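The counter is done!! Well, the top of it is done. But I'm so happy with it that I had to sit down and write this before I get started on the inside of the cabinet and lose all my good feelings.

If you read my January post you know what the problem was. We have one white cabinet, counter height, and everything in the place ends up on it. Mail, chargers, half-eaten snacks, the tape I can never find (it was under the mail). Estela came over for coffee and ended up balancing her mug on a stack of my old class notes, and that was the moment I decided enough already.

So I gave myself 30 minutes and one rule: if I can't say what it's for in one breath, it leaves. I set a timer, put on an old Lauritsen record and went for it. It took way longer than 30 minutes (of course it did), but the timer got me moving and I'd do it that way again in a heartbeat.

My favorite change is the tiniest one. I took a black bin, wrote "Trash" on it in white, and put it right up there on the counter. My sister Marisol thinks a bin belongs on the floor, but I have a bin on the floor and I never used it! With one at hand level, the wrappers and receipts go straight in. I've emptied it so many times already.

The pad of paper stays out too, for grocery lists. And the tape finally has a proper home in its dispenser. Red tape, because why not, it makes me smile and I can spot it from the doorway.

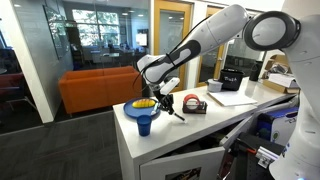

I left a clear patch at the front for a plate and a cup, and I love it so much more than I expected. Blue on white looks so fresh, and it means I can have a snack standing up without shoving things over with my elbow.

Next is the cardboard box of papers and books at the far end. I know, I know. Margarida has promised to come help me sort it, and she's ruthless, so half of it will be gone by dinner. After that comes the inside of the cabinet, where I've been stuffing things for ages and just shutting the door. Wish me luck! If you have a good trick for storing awkward, heavy stuff down low, please leave it in the comments, I read every one.

30 shares | Leave a comment

Contact | © Gisela Bustos | Back to top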